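Clearing the Counter

Can a machine do the chores yet? A company in Brudgate has spent two years on one small piece of the question.

By Huiling Yan

The job sounds easy when you say it out loud. Put the food away, put the sharp things in the drawer, throw out the scraps, wipe down. Most people do it after dinner while thinking about something else. At Civero, a small firm on the second floor of a former shoe warehouse in Brudgate, it has been the main subject of conversation since the company opened.

Civero writes the software that tells a robot arm what to do in a kitchen. It doesn't build arms. It buys them, and for most of the working day it doesn't use them either, since nearly all of the practice happens in simulation. A kitchen is built on a computer, the counter is littered with groceries and tools, and a simulated arm tries to put things right. When it fails, the kitchen resets and it tries again. On a good night the computers in the back room get through 400 attempts before anyone has come in to make coffee.

I spent a Monday there in December, most of it sitting beside the engineer who lays out the practice kitchens. She asked me not to use her name, so I won't. She used to schedule deliveries for a grocery chain, and she still talks about the work in those terms: what goes where, what can sit next to what, what gets crushed if you stack it.

Her messes are made with some care. A robot that has only ever seen three clean cups in a row learns to deal with three clean cups in a row. So she mixes things that behave differently when you pick them up. Bread gives a little. A head of lettuce gives more, and has no handle. Scissors lie flat and leave a gripper very little to close on. A knife has one end you want and one you don't.

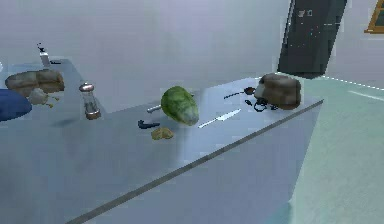 Every item calls for at least one decision before anything moves. Is it food or a tool? If it's food, is it a whole thing to be kept or a bit left over from something else? A loaf goes back in the bread box, but a crumb from the same loaf goes in the trash, and the two are close to the same color. People sort this out without noticing. The software has to be taught where a loaf stops and a scrap starts, and there are plenty of lumps in between that even the staff argue over. I was shown one and guessed dough. The man at the next desk said eggshell. The engineer told us it didn't matter what it was so long as the arm got rid of it.

Then there is the order of the work. If a spoon is tucked behind something large, the large thing has to go first, or the arm has to come in from another side. Civero's system plans a whole sequence before it starts and then revises it after each move. In the early versions it didn't revise. It would bump an item while reaching for another, and carry on closing its fingers on the spot where the first one used to be.

I asked for numbers and got them without much trouble. In simulation, with a set of objects the system has practiced on, it clears the counter completely in most runs. On the real counter, a plain one bolted to the floor in the front room, the last full test before my visit was 25 runs. The arm finished 15 of them with no help. In the others somebody had to step in, usually over something flat or something soft.

Fifteen out of 25 is a real improvement on last year, and everyone in the building is proud of it. It is also a long way from something you would leave alone in the house. If your dishwasher quit in the middle of the cycle two days out of five, you would send it back.

The same gap shows up in shops and plants, where you might expect machines to be further along. In some ways they are. Pravemden, which packs spare parts for plumbing suppliers on the other side of the river, has arms on two of its lines, and they work all night. But the parts come down a chute one at a time, always the same way up, into a tray made to hold them. The shift lead there told me the hard part had been done by whoever designed the tray. When the company tried an arm on the returns bench, where boxes come back torn and half full with the wrong items inside, it lasted until the end of the month. Two people do the returns bench now, as they did before.

A kitchen is a returns bench. Nothing arrives the same way up, and the people who live there don't want to put their bread in a tray.

Some of what makes the work hard has little to do with picking things up. The software has to see what it is doing, and what it sees is often not much. A simulated arm at Civero carries simulated cameras, and depending on where the arm is and which way it has turned, a camera may look over the whole counter or over nothing useful at all. A person who loses sight of a spoon turns her head. The arm has to know that it has lost sight of it, remember where the spoon was, and decide how far to trust the memory.

The engineer opened a few views for me and stepped through them slowly. I had expected them to look like what I would see if I were standing at the counter. A good many did. Others I couldn't have told you which way was up.

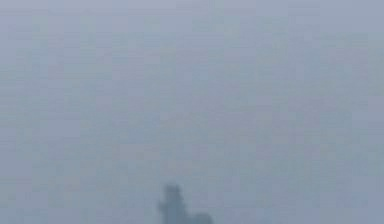

A simulated camera view at Civero, with the blurred gripper at the bottom and little else to go on.

Views like that are part of the diet. The company used to throw out anything that a person couldn't read, on the theory that a machine wouldn't learn from it. Last spring they put those views back in. The staff are split on whether it helped. The engineer thinks the arm has become more careful when it can't see, slowing down and backing off where it once would have pushed ahead. A colleague of hers thinks it has just become slower, and he has a chart.

Slowness is a sore point. I timed one of the real runs on my phone and gave up when my coffee was gone. The arm moved to an item, stopped, shifted a little, stopped, closed, lifted, stopped again. None of it looked wrong. It looked like someone doing the job on the first day with the boss watching. Civero says that speed can come later and that it would take a slow arm that finishes over a quick one that drops a knife. I think that's right, but a family will want to know why the counter is still covered at bedtime.

Knives have a rule of their own. The real arm isn't allowed to touch a sharp one. In the front room they use a blunt copy, and in simulation the blade can be as bright as you like because there are no hands near it. The company hasn't decided what a home version would do about knives. One idea is that it would leave them where they are and tell you. My mother did the same with my brother's socks, and it worked about as well as you'd expect.

Then there is the wiping. Once the counter is clear it has to be cleaned, and cleaning is a different skill from lifting. You press, but not too hard. You go around the things you couldn't move. You get the crumbs into your other hand, and the arm has only the one. Civero has a second project on this, known in the office as Jiang, which I was allowed to see for a few minutes. It can wipe a bare surface in straight lines. Crumbs it mostly moves to a different part of the counter. The two people assigned to it seemed cheerful enough.

So, can machines do the chores? They can do pieces of them. A robot vacuum will do a floor if you pick up the floor first. A dishwasher will wash dishes that you have scraped, carried, and loaded. What's left over for people is the picking up, the carrying, and the deciding, and those are the pieces Civero is after. I came away thinking that the lifting will be good enough before long. The deciding will take more time. There are too many half-things in a kitchen: half an onion that someone is saving, a bag that looks like trash and has a lunch in it.

I asked the engineer whether she'd have one of the arms at home. She said she would take it tomorrow for the groceries, when everything is still in its package and you know what you bought. After dinner she'd rather do it herself for now. It takes her ten minutes and she listens to the radio.

When I left, the computers in the back room were being set up for the night. She had moved a loaf closer to the scissors and wanted to see what would happen.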